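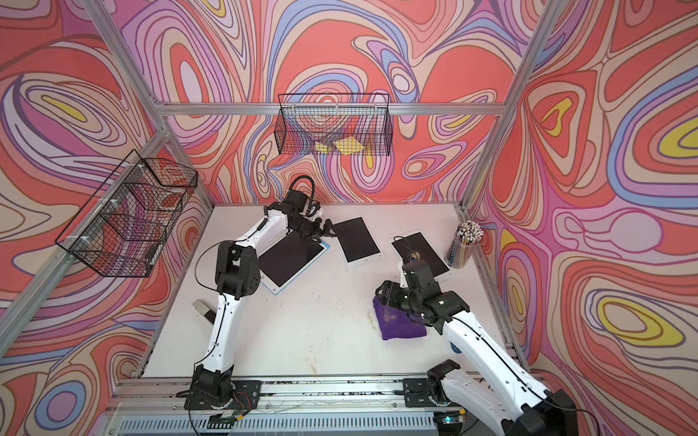

A Place for Every Pencil: Niall Kinnear on Furnishing the Coltstead Writing Tables

April 8, 2020

The Coltstead Learning Center has completed the first stage of its writing table program, under which shared work surfaces are being fitted with LCD writing tablets, colored pencils and wall storage. Niall Kinnear, the center's head of furnishings, discussed the program with the Coltstead Bulletin.

Mr. Kinnear explained that the tablets were chosen to reduce the use of scrap paper. "We were going through 1350 sheets in a single term, and most of them carried one sum or one drawing," he said. "A tablet is wiped and passed to the next person. We still keep paper for work that has to be saved."

The walls drew the most comment during planning. The marbled paper, with its swirling bands of coral, lavender, periwinkle blue and mustard yellow, was selected over a plain gray finish. "The tabletop is white and the tablet screens are black, so the color had to come from somewhere," Mr. Kinnear said. "I was doubtful when I saw the sample. I have since changed my mind."

Storage was moved off the table and onto the walls in October. Black wire-mesh baskets were preferred to closed boxes, Mr. Kinnear said, so that staff can see at a glance what has been put away. Yellow sponges are kept in the back basket. The basket on the left wall is held with white cable ties, a method he defended on grounds of cost. "A tie can be cut and replaced in a minute. A bracket needs a work order."

Pencils stand in a clear cup at the right of the table. Asked whether one cup was sufficient, Mr. Kinnear replied that a full cup was easier to check than a drawer. "Crumbs and shavings do find their way onto the screens," he added. "The tables are wiped down at the end of each day, and the tablets should be done at the same time."

The budget for each table, excluding the aluminum framing, was set at $200. A second stage, covering the Skenuvska Street rooms, is under review.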